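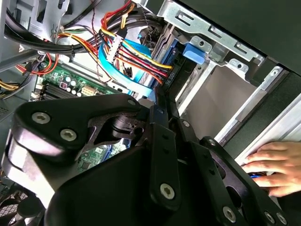
4.2 What we'd buy, and in what order

I'll be upfront: this is the part of the paper I wish somebody had handed me before we sent in our first equipment request. We had a pretty good idea of the work (open up a desktop tower, get the drive out, get the cables out of the way, deal with the board) and a pretty poor idea of what that work costs to set up. Our first draft had one big line for the arm and one small line called "other." The small line ate us alive!

Start with the tools at the end of the arm. A desktop case is a cramped place. The drive cage is bent sheet metal, the latches are plastic, and there are power wires and flat SATA cables running right across the spots you want to reach. So the outside size of a gripper matters at least as much as how hard it squeezes, and the catalogs we used (Magnusson and Umance, mostly) put grip force in large type and leave you to dig the body width out of a drawing. My advice is to take a junk tower, cut the gripper's outline from stiff cardboard, and try to get it down next to the drive cage before you sign anything. We did this in July with two candidate designs and crossed one off the list that same afternoon. I'd also budget for two sets of fingers per gripper, plus a box of spare screws, and I'd put them on the first order, where they look tiny, so you don't have to go back and ask.

Then there's the table. We went back and forth on this for ages. A plain bench is cheap, but every time you move a fixture you're drilling again, and I hate drilling. The ribbed aluminum top cost more and I'd pay for it again tomorrow. The arm's base bolts straight to it, and a tower on its side still leaves room for a fixture plate next to the case (Figure 5).

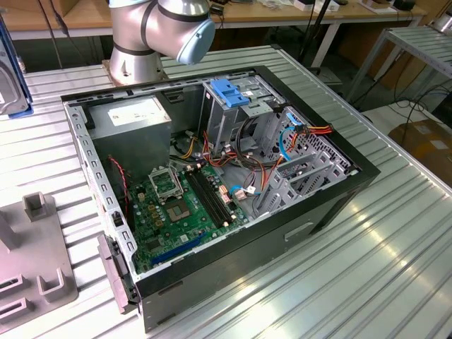
Figure 5. Desktop tower on its side on the aluminum worktable, with the robotic arm mounted behind it and a fixture plate at lower left.

Please measure the footprint with a case in place. The floor plan we got from Zurkness, who did our layout, showed the arm and the table and nothing else, and on paper we had loads of space. Put a full-size tower down and things look different. You also want somewhere for the parts that come out, somewhere for the parts waiting to go in, and a clear path for a person's arm, since our plan assumes people and robots sharing the same case for a good long while yet. If I were doing it over I'd price shelving in the same request as the table.

Sample computers need their own line too. We asked for 26 used towers, got 12 in the first delivery, and spent far too long planning around the missing ones. Mixed models are what you want, even though a matched batch is easier to buy. Drive cages and latches vary a lot from one case to the next, and a plan built on a single model will fool you about how many fixtures you need. We now set aside money for 100 cases over the life of the project, and we order them in small lots so we can change our minds.

Last, the quote itself. Ours from Flukorberg was good through Fri 26 September, and we nearly missed it while arguing over cable guides. Get the long-lead items (arm, base mount, table) approved as one package and let the small stuff trail behind on a second request. I'd keep a slice of the total unassigned as well. Our reviewers didn't love that, but we used every bit of it, most of it on fixture plates we hadn't known to ask for. The spending on those is broken out by month in the next section.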